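How to Oil a Tired Wooden Table (Without Moving Out for a Week)

Posted 08/12/2019

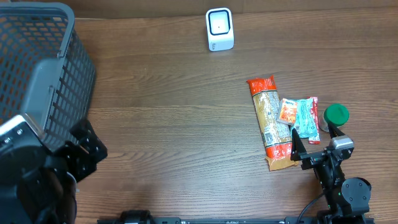

I put off oiling our table for the best part of two years, mostly through fear. I'd read so many forum threads about sticky finishes and blotchy patches that I'd convinced myself it was a job for professionals, and then one rainy weekend I just got on with it and felt a bit silly for waiting! So if you've got a table that has gone grey and thirsty-looking, with a ring for every mug you've ever owned, this is how I go about it now. The one thing I'd ask you to do before you buy anything is look at which way your grain runs. On a brown top like this one, with the darker streaks and lighter bands all going left to right, every single stroke you make is going to be left to right as well. Sanding, wiping, oiling, the lot. Get that into your head early and you'll save yourself a lot of swearing.

What you'll need

Sandpaper in 120, 180 and 240 grit
A cork sanding block
A vacuum cleaner with the brush attachment
White spirit
Old cotton T-shirts, cut up (not towels, they shed fluff everywhere)
A tin of hard wax oil or Danish oil
Thin rubber gloves
A dust mask
A metal bucket of water, for the used rags

I used Mondik hard wax oil in the matt finish. I've also tried the Kumier one, which goes on thinner and smells a lot less, but I found it wanted an extra coat to get the same look. Either will do you fine. Please don't use olive oil, whatever your auntie told you. It never properly dries and it goes whiffy in warm weather.

Is it wood all the way through?

Have a look at the edge and the underside. If the grain on top carries on over the end, you've probably got solid wood and you can sand with a fairly easy mind. If you can see a thin layer sitting on something else, it's veneer. You can still oil veneer, but skip the 120 grit altogether and go over it very lightly by hand with the 240. I went through the veneer on a bedside cabinet once and there's no coming back from that, I just put a lamp over it.

You also need to know what's on there already. Put a few drops of water somewhere out of the way and leave them for ten minutes. If they soak in and leave a dark patch, the wood is bare or the old oil has worn off, so carry on. If they sit there in fat little beads, there's likely some varnish or a decent layer of wax, and that has to come off first or your new oil will sit on the top and go tacky.

Getting it clean

Clear everything off, and I do mean everything. Wipe the top down with a barely damp cloth and a drop of washing-up liquid, then again with plain water, then dry it with a T-shirt rag. Leave it overnight. I know it looks dry after half an hour. Leave it overnight anyway!

Next day, go over it with a bit of white spirit on a rag. This picks up old polish and the greasy film you get near a kitchen. Open the windows. Check the rag as you go and keep turning it to a clean side, and if it's still coming up brown after three passes, do a fourth.

Sanding

This is the dull bit, so put the radio on. Wrap the 120 round your block and work along the grain in long, overlapping strokes from one end to the other. Don't scrub at the mug rings. I always want to, and if you do you end up with a shallow dip that catches the light every time you sit down to breakfast. Sand the whole area evenly and let the ring fade along with everything else. Some of mine never went completely, and I've made my peace with them.

Once the surface looks even, vacuum it, move up to the 180, vacuum again, and finish with the 240. I own a Delov orbital sander and I do use it for the first grit on a big top, but I go back to the block for the last two. Orbital sanders can leave tiny curly scratches that you won't see until the oil goes on, and then you can't see anything else.

A quick word about paper: the cheap multipacks clog up in no time. I switched to Kwak sheets and got through a whole tabletop with one of each grit.

The first coat

Stir the tin, don't shake it, and keep stirring until nothing is stuck to the bottom. Gloves on. Fold a bit of T-shirt into a pad, dip a corner in, and start at the far side so you're not leaning over wet oil. Work in strips along the grain and put on far less than you think you need. The colour will jump out at you straight away and it's terribly satisfying, but don't panic if it looks too dark, as it usually calms down a bit as it dries.

After fifteen minutes, take a clean rag and wipe off everything that hasn't soaked in. I can't stress this enough. Nearly every sticky table I've heard about came down to someone leaving the extra on and hoping. When you think you've wiped it all off, crouch down and look across the top towards a window. Any shiny patches need another wipe.

Between coats

Leave it for as long as the tin says, and longer if the house is cold. When it's dry, run your hand over it. It'll feel slightly furry, where the oil has lifted the fibres. Give it a really light rub with the 240 (two passes, hardly any pressure), vacuum, and put on a second coat in the same way. I usually do three on a table that gets meals on it, and one on the underside to keep things balanced.

About those rags

Please take this seriously. Rags soaked in oil can heat up by themselves and catch fire if they're scrunched up in a bin. Mine go in the bucket of water as soon as I've finished with them, then I spread them out flat outdoors on the patio until they're completely stiff before they go anywhere near the rubbish.

Living with it

You can put light things on it after a day, but give it a good week before hot plates or anything heavy, and use coasters in the meantime. Mop up spills when you see them and keep the spray polish away from it. Ours gets one thin top-up coat every March, with no sanding beyond a quick rub with the 240, and it takes less than an hour including finding the gloves.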